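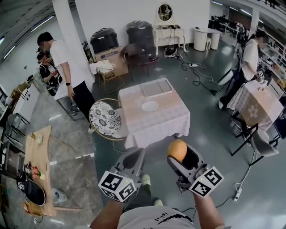 The checked cloth on the square table, with the gold chair beside it and the dressing table against the back wall.

Notes from the long room: tablecloths, odd chairs and a mirror
March 27, 2026

A good many of you have written since the January newsletter to ask what has become of the long room at Brancombe House, and whether the furniture you remember is still in it, and whether (three separate letters on this!) we kept the pink checked tablecloth. We did keep it. It's on the square table, where it has been for most of the winter, and I'm going to tell you rather more about it than you asked, so do get yourself a cup of something first.

For newer readers, the long room is the one with the gray floor and the white pillar, at the end of the corridor past the coats. We furnish it entirely with things people have passed along to us. It has never matched and I've stopped wishing it would. When Darren Parsons took over the keys he drew up a very handsome plan on squared paper in which every piece had a partner in the same finish, and we all admired it, and then somebody turned up the same week with a chair on the roof of their car and the plan went into a drawer. I believe it's still there.

So, the tablecloth. It's a white and pink check, a good generous one, and it hangs down over the edges of the table, which I do like in a cloth. A skimpy cloth makes a table look as if it has outgrown its clothes. This one came to us from Lionel Staniforth, who found it folded in a sideboard he was bringing over and asked whether we wanted the sideboard with or without. We said with. The sideboard went on to a family in Karras Street before Christmas and the cloth stayed behind, and I don't feel a bit guilty.

Several of you asked how we look after it. I wash it cool, on the short cycle, with nothing else pink and nothing very dark, and I hang it over two lines instead of one so that it doesn't get that sharp crease down the middle. I iron it from the wrong side while it's a little damp. Marek Jireš, who does the laundry on the weeks I'm away, doesn't iron it at all. He smooths it over the table with the flat of his hands straight off the line and says the table does the rest. I was ready to disapprove, and then I came in on a morning after he'd done it and had to look twice at the corners before I could tell. Make of that what you like. I'm still ironing mine.

For spills, cold water first, every time, and dab. Please don't rub at a checked cloth, however cross you are with yourself, or you'll get a fuzzy patch where the colors look tired. Tea comes out if you catch it the same day. Beet doesn't care what day it is, but a long soak will usually bring it down to something you can put a plate over.

And speaking of plates, the round white one is from the set we bought secondhand to replace the brown ones, which I know had their admirers. The white tray with the two shallow compartments has turned into one of the most borrowed things in the building. Cookies on one side and napkins on the other is how I like it, but I've seen it used for seed packets, for buttons, and for sorting the good pencils from the ones that only look good. It lives on the table now. If you carry it off to the kitchen, please carry it home again, and wipe out the corners when you do – sugar gets into them and sets like cement.

Next, the chairs, and here I may run on a little.

The round one with the gold metal frame and the black and white floral cushion is everybody's first choice. It photographs beautifully and it's cozier than you'd expect from something with so much metal in it. Reece Penrose gave it to us when she and her husband moved to the smaller apartment, and she was quite firm that it should be sat in and not saved for visitors. We've kept to that. The cushion gets a brush every week and a turn whenever I think of it, and I tighten the frame in spring and fall, a quarter turn at a time, with the little wrench that hangs inside the cupboard door. If you find that a chair of this kind rocks, try it on another bit of floor before you reach for any tools. I once spent the better part of an afternoon on a chair that turned out to be perfectly sound. It was the floor, and I felt very silly.

Then we have the small round stool with the lace on its seat and the gold legs. I know lace on a stool isn't to everyone's taste. It was not to mine. I said so out loud, I'm afraid, in front of Izzati Pelupessy, who had just carried it up the steps for us, and she laughed and told me to live with it for a month. It's been a good deal longer than a month now and I find I'm fond of it, particularly with the gold chair in the same room, so that the two look like cousins who turned up at the wedding in the same shoes. The lace needs gentle treatment. A soft brush, very light, and no sprays. Watches and bracelets are the real danger, so if you're lifting the stool, take hold of the legs.

The dark wooden chair is the plain one of the family and it does more work than all the rest. People hang coats on it, stand bags on it, and pull it over to whatever table needs one more. I give it beeswax polish, a very small dab on an old cotton sock, and then I buff it with the other sock. We have a white stool too, over by the small round side table, and those two live together quite happily and ask for nothing except a damp cloth.

Now for the dressing table. It's white, with carved legs, and it has an oval mirror over it, up on the wall side, and it is far and away the piece I'm asked about most. No, it isn't for sale, and yes, I'll put your name down in case we ever change our minds, though I should warn you the list is a friendly sort of list and goes back a while. We paid 86 dollars for it at the Simero auction, which included the man helping us get it to the van, and I still think of that as the best money we spent last year. (We also spent 37 dollars on a lamp that day. We'll say no more of the lamp.)

Carved legs collect dust in a way that straight ones don't, and a cloth only pushes it farther into the hollows. I use a soft paintbrush, a wide one that has never been near paint, and work from the top down with the vacuum hose held in the other hand. It takes longer than you think it should. Put the radio on. For the mirror, I spray the cloth and never the glass, so nothing runs down behind the edge, and I finish with a dry cloth going around and around with the oval. White paint will yellow a touch beside a sunny window, so if you have a piece like this at home and a choice of walls, choose the one the sun doesn't get to.

The top of it is the town square of that room, I'm sorry to say. Anything without a home ends up there, and cables most of all. I have a weakness for a clear surface and I'm learning to be patient. What has helped in my own house is a roll of those soft fabric ties, one to each cable, put on while it's still in your hand. We'll have a roll in the cupboard by the time you read this, next to the wrench, and you're all welcome to it.

A few of you wanted to know about the big black bins with the domed tops, which stand along the back wall. They're a nice roomy pair and I wouldn't be without them. I line them and leave a couple of spare liners flat at the bottom, underneath the one in use, so there's always another to hand when you pull the full one out. That's my mother's trick and I pass it on with her compliments.

As to what we'd like next, since so many of you are kind enough to ask. A second tablecloth, so that the pink one can have a rest. It needn't be pink and it needn't be checked, but it should be big enough to drape. A cushion or two, any pattern that can stand up to black and white flowers. And if anyone has a rug they're tired of, I'd love to try one on that gray floor, though Darren would like it known that it must lie flat at the corners and that he will be checking.

We don't need any more lamps just now, thank you.

If you have something to offer, the simplest thing is to leave a note in the Gundard box by the front door (it's the old tin with the name still on the lid) with a few words about the piece and how wide it is. Do measure it, please. We've had a beautiful hutch go home again because it wouldn't make the turn by the coats, and there was a sad little party of us on the steps watching it leave. Marek can collect most evenings if it's something one person and a hand cart can manage. For anything heavier he'll want company.

We've put aside 200 dollars for repairs and materials this spring, and the first of it is going on felt pads for all the feet. I've been wanting those for ages. The gray floor shows every scrape, and the gold legs, pretty as they are, come down quite hard when they're dragged. Once the pads are here I'll spend a morning sticking them on, and anyone who would like to sit and talk to me while I do it will be given coffee and, if I've remembered to bake, something out of the tray.

Izzati is writing next month's notes, and she has promised a piece on re-covering a round cushion without a pattern. Save your fabric scraps for her, the longer ones especially.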